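Plaston Clip-On Wire Storage – White

Wire baskets and shelves that hang from a rail, for desks, benches and utility rooms.

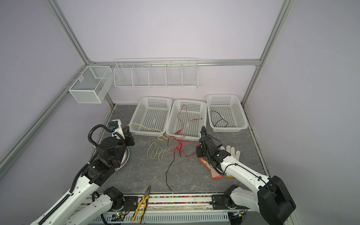
Basket on the left, divided shelf on the back rail.

The Plaston range keeps small items off the worktop. Each piece hooks over the rail and lifts off again for cleaning. No drilling is needed on most rails up to 30 mm deep.

Divided shelf
Finish: white coated wire
Depth: 11 cm
Maximum load: 4 kg, spread evenly

Mesh basket
Finish: white coated mesh
Internal divider: yes
Maximum load: 4 kg

Care
Wipe with a damp cloth and dry straight away. Do not use bleach or scouring pads – they will mark the coating. Not suitable for outdoor use.

Ordering
Sold singly. Rail not included. Spare hooks are listed under Sandell fittings. Trade orders over 400 pieces are quoted separately; write to Zulkifli Nasution in the sales office. The grey finish is out of stock and orders for it placed in April are still being sent out.

Page updated 23/06/2026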